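Ticket 1809: GPX track drops out partway through the Sturgate loop
Status: open
Opened by: Cillian Ó Súilleabháin
Product: Astine nav app, phone version, offline maps on

First message

Hi folks, hoping somebody can sort me out before I head off again in May. I ride a mid-size dual-sport and I've been using Astine for dirt routes for a good while now, mostly happy with it (the night colors are great, by the way). My trouble is with one track only, the Sturgate loop, which I downloaded from the Hornel riders' page. It loads fine at home. I can see the whole purple line, start to finish, and it says 443 miles, which matches what the Hornel page says.

Then I get out there, and somewhere past the Bunting turnoff the line just quits. No warning, no beep. The map is still there and my little arrow is still moving, but the purple line is gone and the "distance left" box reads zero. The first time, I figured I'd bumped something with my glove. The second time I stopped and watched it happen, and I wasn't touching the screen at all.

What I've tried so far

Restarted the app. The line came back for a minute or so and quit again in the same spot.

Restarted the phone, same thing.

Deleted the track and downloaded it again on the motel wifi. It looked perfect in the room and quit past Bunting the next morning.

Turned off battery saver. I really thought that would be it! It wasn't.

Loaded a different track, a short 50-mile one I drew myself, and that one ran all the way through with no fuss. So I don't think it's my phone or the mount or the charging lead, though I did swap the lead too while I was at it.

Reply from support

Thanks for the detail, Cillian. Could you open the track, tap the three dots, choose Track info and tell us how many segments it lists? Please also send the app version from the About page.

My answer

It says 2 segments. I had no idea a track could have segments, I thought a line was a line. The version is whatever came down with the last update.

So I went poking around after that, and if I zoom way in near Bunting there's a tiny gap in the purple, maybe the width of the road. Easy to miss unless you're hunting for it. I'm guessing the app gets to the end of the first piece and decides I'm done for the day. 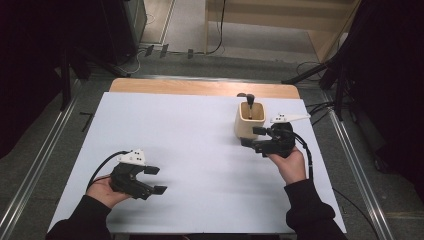

Things to try next (from support)

1. Open the track in the route editor on a computer, pick both segments and hit Join. Save it under a new name so the old one doesn't get mixed up with it.

2. Remove the old copy from the phone before you send the new one over.

3. Check Track info again. It should list one segment and the same total distance, give or take the gap.

My notes after the join

Did all three. One segment now, and the distance box shows the full loop. I ran the preview thing where the arrow drives itself along the line, and it sailed right past Bunting without a hiccup. I haven't ridden it yet, so please leave the ticket open till I do. Also, could the app maybe say "end of segment" or something when it hits a gap? I'd have figured this out a lot sooner. I've messaged the Hornel page too so they can fix their copy.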